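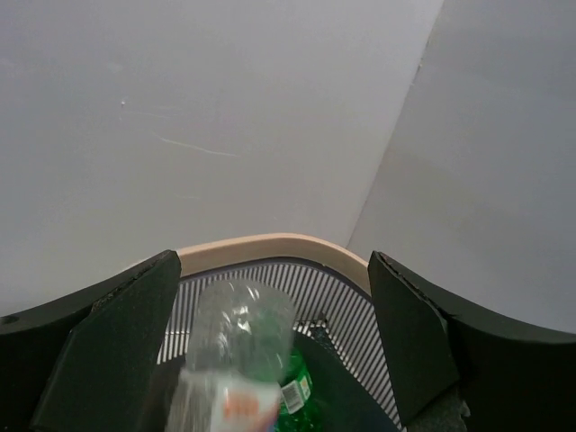 Wrist cam over the bin, clear bottle and the green one.

November 13, 2018. Bottle clearing, two arms. Hajnalka wants the new grasp scorer (Stirkex branch) compared with the old heuristic, same start layouts. 20 layouts drawn, 13 run so far. Policy retrained to 2000 steps, no further, loss was flat.
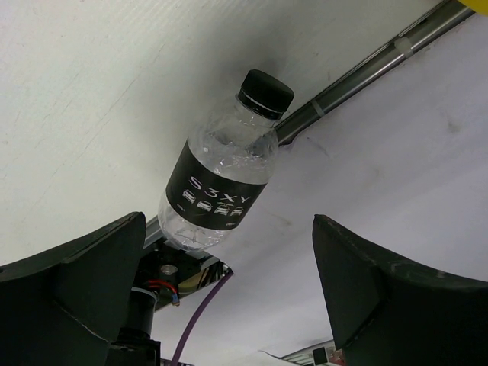 Bottles near the side rail are the hard ones. Scorer likes to come in along the rail, old heuristic goes accross it. Set rail margin to 2 cm for both – otherwise not a fair test. 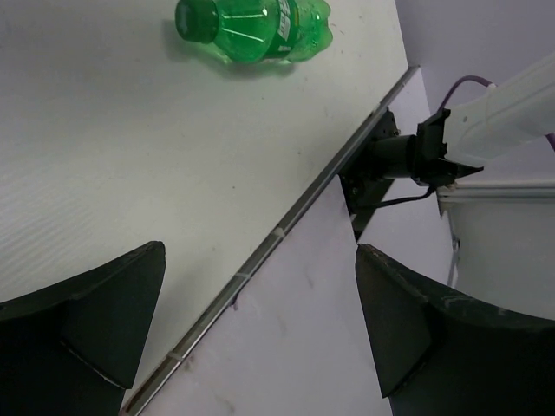

Attila asks if we should mask the other arm out of the wrist views. Tried it in June on Turnport, made the depth worse. Leave it.

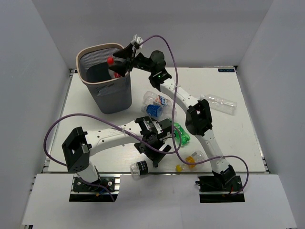 Bin stays back left for all layouts. Success = bottle in bin, no retry. Count retries seperately, Hajnalka has the sheet. Remaining layouts tomorrow, then swap the arm order.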